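Shirin Esfahani
Saturday, July 6, 2024

1/ Tidying day at last! I've been promising myself one ever since we moved into the room at Navside, and I'm spending it in star-print pajamas, which I firmly believe is the proper uniform for putting things away.

2/ The room first, as I do love it – long lights, a white slatted ceiling, and pale roller blinds all along the back wall that keep the glare down so nicely. I could happily sort things under them till supper. 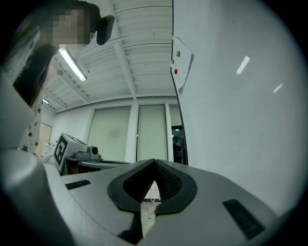

3/ Now, the yellow bin. It lives on the floor against the wall, and my rule (borrowed from my aunt, who has a rule for everything) is that whatever you're unsure about goes in there until October. If you haven't missed it by then, off it goes.

4/ I'm fond of that pale yellow, too. A cheerful bin gets used, and the gray one I had before just got walked past for months.
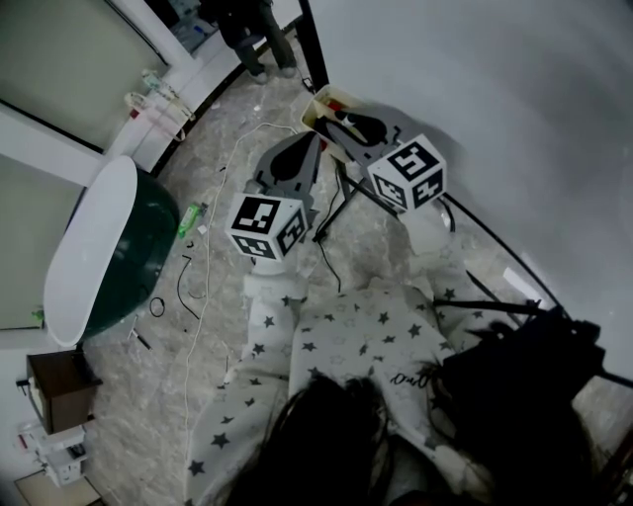 Pajama stars, the yellow bin, and a bit of red inside.

5/ Blinds get dusted next, after tea and quite possibly a second tea. Tell me what's in your "unsure" bin!

© Shirin Esfahani | Contact | Back to top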